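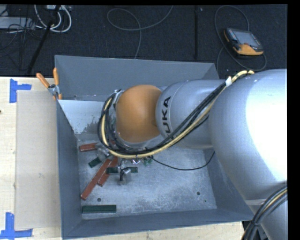
Gray open-topped bin beside a wooden work surface.

Wotik Household Sorting Notes

Wotik is a text dataset of local rules on what goes in which trash or recycling container. It has over 2,000 entries, each one a single item paired with the instruction a household would get for it.

Contents

items.csv: item name, category, instruction, area code
areas.csv: area code, area name, pickup schedule
changes.txt: edits since the first release

Both tables are UTF-8, comma separated, with a header row. Names with accents are kept as written. Đặng is one of the area names, so check that your reader does not drop the marks before you join the two tables.

Where the text comes from

The entries were typed in from printed leaflets and notice boards in Kinetgate and Esitz. Spelling mistakes in the leaflets were fixed. Wording was otherwise left alone, even where two leaflets disagree about the same item. Pizza boxes are the worst case. Kinetgate wants them with paper, and Esitz wants the greasy half torn off and put in the trash.

Categories

paper, glass, metal, food, yard, trash

An item made of 2 materials gets one row per material. Milk cartons with plastic caps are listed this way.

Known problems

Batteries and paint are missing for Esitz. The leaflet only gives a phone number.
Pickup schedules were current in December and have not been checked again.
Some instructions refer to bag colors that are no longer sold.
The area code for Đặng was changed from 6 to D6 after the first release. Old copies of items.csv will not match the new areas.csv.

Splits

800 rows are held out in items_test.csv. They were picked at random within each category. Please do not use them for training.

License

Free to use and share with credit to the Wotik project. Corrections can be sent as a patch against items.csv with the leaflet title in the message.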